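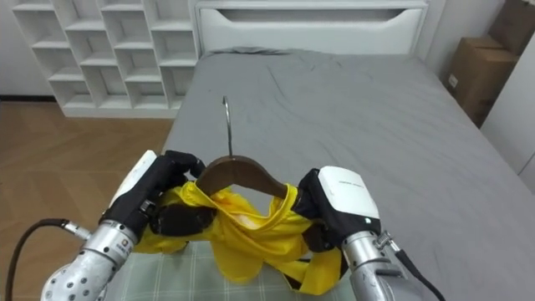
Rental Turnover Checklist, Bedrooms and Closets
Golley Street house, upstairs unit
Walked through by Babita Tripathi, Aug 5, 2018

Okay, same list as last time, with my comments after each line. I use three marks: OK, FIX and WATCH. WATCH means I want to see it again before the December walk-through. Geert, the FIX ones are yours unless I put another name on them. Fergus, please don't repaint anything until you've read the part on the back window!

FRONT BEDROOM

1. Smoke alarm sounds when tested: OK
Loud and clear, and I now have a ringing left ear. The date on the back is still good.

2. Window opens fully and stays up by itself: FIX
It opens, but it slides back down as soon as you let go, and it comes down hard. I nearly lost a fingernail. I propped it with a paint stirrer while I did the rest of the room and took the stirrer away with me so a tenant won't think it belongs there. This one has to be done before anyone moves in, it's the second way out of the room.

3. Window lock and screen: OK
Screen has a tiny snag in the lower corner. I can live with it.

4. Outlets, covers and testing: OK, with one FIX
All the outlets passed with the plug-in tester. The cover by the door is cracked clean across. I had a spare in the car but it was ivory and these are white, and I know how Beril feels about that.

5. Closet rod bears weight: FIX
So I hung my usual bag of potting soil on it (yes, I carry one around) and the left bracket pulled right out of the drywall. Somebody had put it in with no anchor and what looks like a picture-hanging screw. Please find the stud this time. The stud is there, I knocked on the wall and found it with my knuckles! While you're at it, lower the rod a touch so a shorter person can reach it without climbing on things.

6. Closet shelf level and fastened: OK
Dusty. I wiped it.

7. Closet light: WATCH
Bare bulb, pull chain, and the shelf is closer to it than I like. If a tenant stacks sweaters up there they'll be leaning on the glass. I'd love an enclosed LED fixture, and Brândușa says she can add it to her next electrical visit. Until then I took the old bulb out and left a note taped to the chain.

BACK BEDROOM

8. Smoke alarm sounds when tested: FIX
Nothing. New battery, still nothing. I went and bought a new alarm at Stoyanova Hardware, it was $33, and it's sitting on the windowsill waiting for somebody taller than me. The receipt is in the folder.

9. Window: WATCH
It opens and stays up, hooray, but it has been painted so many times that it sticks for the first couple of inches. Fergus, this is the part I meant. Another coat and we'll be sealed in. Also, this house is old enough that I don't want any dry sanding on that sill before we've had the paint tested. Leave it alone, please, even if it looks ugly.

10. Dresser and tall bookcase strapped to wall: FIX
The dresser is fine, I pulled on it pretty hard. The bookcase has the strap on its back and nothing at all on the wall side, so I guess we got distracted. One screw and we're done.

11. Floor register and vent clear: OK
I fished out a sock, a pencil and a very old raisin. Good airflow now.

12. Door latches from inside and opens without a key: OK

HALLWAY

13. Carbon monoxide alarm: OK
Mounted outside the bedrooms where it should be. Tested twice, because I forgot I'd done it.

14. Stair rail tight, top to bottom: FIX
Tight at the top, wobbly at the bottom. The lowest bracket has lost a screw. Last year I would have called this a WATCH, but then my aunt went down her own stairs on her backside, and I've gotten stricter.

15. Linen closet: OK
Brimard shelving is holding up nicely. The previous people left a stack of perfectly good towels, and I put them in a tote in the basement in case they call.

16. Attic hatch closes flush: WATCH
There's a small gap on one side. It could just be the old weatherstrip bunching up, I didn't have the ladder with me. Geert, poke your head up there when you do the alarm?

MONEY AND LOOSE ENDS

The Rurnov quote for replacing both bedroom windows came in at $578 apiece, installed. I think we fix the front one now and talk about replacement over the winter. The hardware for the old sash should be cheap, and Geert did the same repair downstairs in an afternoon.

Beril has the tenant packet and will add the page on alarm testing. Could we please make the print bigger? I had to hold the last one at arm's length.

Keys: I have 2 sets, Fergus has the third, and the mailbox key is still missing. I've looked in the junk drawer. Look in your truck, Fergus.

Items 2, 8 and 14 need to be finished before I'll sign the move-in sheet. Text me when they're done and I'll swing by after work with the potting soil.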